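The Long Wait for a Kinship Cheque

June 12, 2019

I've been filling in forms for my sister's kids for three years now, and I still can't tell you which office is meant to read them. I took the two of them in one wet November with a day's notice, a garbage bag of clothes and a phone number for the Ministry that rang through to a fax machine. I write magazine stories for a living, so you'd think I'd be good at paperwork. I am not!

What I wanted to find out for this piece was pretty simple. When a grandparent or an aunt takes in a child, and the province agrees that's the best place for them, why does the money take so long to show up? My own first payment took 102 days. I bought a lot of boots on credit.

So I drove out to Price, which is a mill town with one good bakery and a family services office above the credit union. Last fall the office had 832 open kinship files and a staff you could fit in a minivan. Each file has to be entered twice, once in the old system and once in Uvano, the new one, and the two don't talk to each other. A worker there told me she keeps a paper list in her desk drawer – just names and dates – so she knows who's been waiting longest. I asked if that was allowed and she changed the subject.

The province did hire a consulting outfit, Cirkix, to look at all this. Their report runs to 91 pages and I read every one of them at my kitchen table after the kids were in bed. A good chunk is about logins. But there's a section near the back where caregivers got to speak for themselves, and I'd hand that part to every member of the legislature if I could. One grandmother had sold her car. Another had been asked three times to prove that her grandson was her grandson.

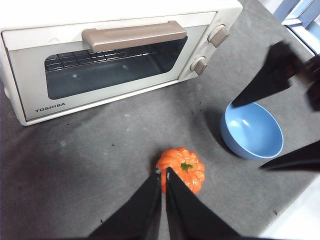

The bill in front of the house this month would set a limit of 30 days for a first payment, plus a flat start-up grant of $1000 per child for beds and clothes and the rest of it. I like the grant very much. I'm less sure about the limit, seeing as the bill doesn't say what happens when an office blows past it, and the one in Price surely will unless somebody sends them more people.

The Bestik Family Centre, where I go for coffee and a good moan with other caregivers, is asking for two changes: one form in place of four, and a real person on the phone. They've sent a letter to the minister and had a nice note back saying it was received. The second reading is next week, and I've booked a seat in the gallery and a sitter for the kids.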